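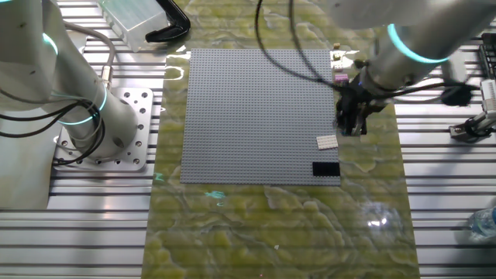
Delyth Prothero wrote in to say that the flat pieces never stay put unless the baseplate is dead level, and she has a point.

4. Setting Out the Baseplate

1. Lay the mat on the table and smooth it from the center out. Ours is green and marbled. The color does nothing for the build, whatever the Yook catalog claims.
2. Put the gray baseplate on the mat. Press each corner. If one rocks, lift the plate and check for grit.
3. Place the low bricks first, black and white, then the small pink and beige ones.
4. Push down until the studs grip. A brick sitting at an angle is not attached.

Note: Sorting by color is said to save 30 minutes. We have yet to see it.

Caution: Small pieces are a choking hazard. Do not store them loose on the mat.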